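Apr 26, 2020

With no games on, I have been digging through old draft boards from our summer league, and I am having the best time! The league has always held its own little draft every April, and the one I keep going back to is the year Savau had two picks back to back and took a pair of left-handers.

Everybody remembers the first one. The second was Veikko Kiiskinen, a skinny kid out of Meklow with a long, loose delivery who had thrown all of six innings that spring. I watched four of them from behind the screen and I was sold.

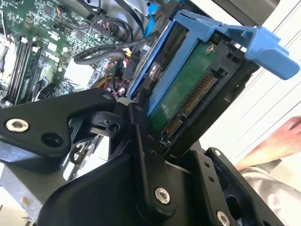

Drive in its blue caddy.

He hit .340 in his first month too, back when pitchers still batted for themselves in our league (I miss that so much). Then came the game at Engelbrecht – eight strikeouts, one walk, and a double off the wall in left that I can still hear.

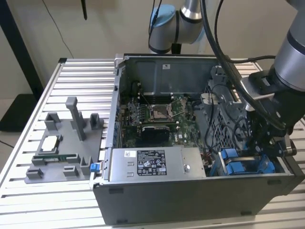 The Dell on its side, cover off.

What I love about these old boards is the guesswork. Flidonon picked right before Savau and went for a catcher with a big arm and not much bat. Good pick, I thought then, and I'd still defend it! He caught nearly every game for them.

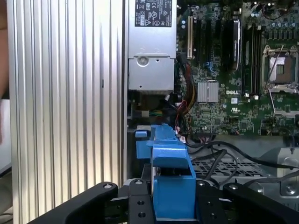 Kiiskinen went the other way, a slow start on the mound his second year and then that wonderful run in August where the changeup finally showed up. I have my scorebooks from all of it. Next I want to go through the late rounds, where the really fun names are – if you have an old program from Engelbrecht, please send me the roster page.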